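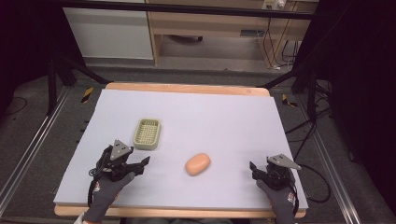 A pale green tray with a grid base and a peach-orange object with the rounded shape of a bar of soap.

Why Soap Needs a Dish

Everyday Materials, Part 19
Updated Apr 22, 2026

A soap dish has one main job. It keeps a bar of soap out of the water between washes. To see why that matters, you need to know what soap is made of and what water does to it.

What is in a bar of soap?

Soap is made when a fat or an oil reacts with a strong chemical called an alkali. The fat can come from plants, such as olives or coconuts, or from animals. The reaction has a long name: saponification (say "suh-pon-if-ih-KAY-shun"). When it is finished, the fat and the alkali have changed into two new substances, soap and glycerin.

Soap is made of molecules, which are particles far too small to see. A soap molecule is shaped a little like a tadpole. The head is attracted to water. The tail stays away from water but mixes easily with oil and grease. When you wash your hands, the tails stick into the grease on your skin and the heads stay in the water. The grease breaks up into tiny drops, each one surrounded by soap, and the water carries the drops away.

What happens when a bar sits in water?

Soap dissolves in water. If it did not, it could not clean anything. The trouble is that it goes on dissolving when you have stopped washing.

A bar left in a puddle soaks up water through its underside. The outer layer swells and turns into a soft jelly. Soap makers call this layer mush. Mush slides off the bar the next time it is picked up, and most of it goes down the drain without washing anything. The middle of the bar stays hard for longer, as water takes time to move inward.

When a mushy bar dries again, it often cracks. The outside shrinks while the inside stays the same size, and the surface splits.

How a grid helps

Look at the base of a tray with square openings in it. The solid parts hold the soap up. The openings let water fall through. Air can also reach the underside of the bar, so both faces can dry.

Three things decide how well a dish drains:

The size of the openings. Water clings to surfaces and to itself. This pull is called surface tension. If a hole is very small, a film of water can stretch across it and stay there. If a hole is too large, a worn-down bar can slip through.

The width of the solid parts. Wherever the bar touches the dish, water can be trapped. Narrow bars trap less of it than wide ones.

The gap underneath. A grid lying flat on a wet shelf cannot drain far. Many dishes have short feet or a second tray below to catch the drips.

A raised rim does a different job. Wet soap is slippery, and the rim stops it from sliding off the side.

Why plastic?

Soap dishes are made from many materials, including ceramic, metal, wood and plastic. Plastic does not rust, and it does not soak up much water. It can be colored all the way through, so a scratch does not show a different color beneath. Plastic trays are usually made by injection molding. Melted plastic is pushed into a hollow metal mold, cooled until it is solid, and then pushed out. A mold costs a lot to make, but one mold can be used for over 3000 trays, so each tray is cheap.

Why are bars rounded?

Some bars are cut as blocks with sharp corners. Others are pressed in a stamping machine that gives them an oval shape. An oval bar fits the curve of a palm and has no corners to dig in. It also touches a flat surface over a smaller area if its underside is curved, and that leaves more room for air.

Test it yourself

You will need two bars of the same soap, a dish with holes, a flat plate, a kitchen scale and a measuring cup. Ask an adult before you use the scale.

Weigh both bars and write down the numbers. Put one bar in the dish and the other on the plate. Pour 30 milliliters of water over each bar – do this over a sink or a baking pan. Wait 40 minutes. Press the underside of each bar gently with a finger and write down what you feel. Leave both bars to dry overnight and weigh them again. Repeat for a week.

Keep the water at the same temperature each time. If you change more than one thing, you will not know which change made the difference.

Words to know

Alkali: a substance that can react with fat to make soap.
Dissolve: to mix into a liquid until no solid pieces are left.
Molecule: a very small particle made of atoms joined together.
Surface tension: the pull that makes the surface of water act like a thin skin.

Next in this series: Why Sponges Have Holes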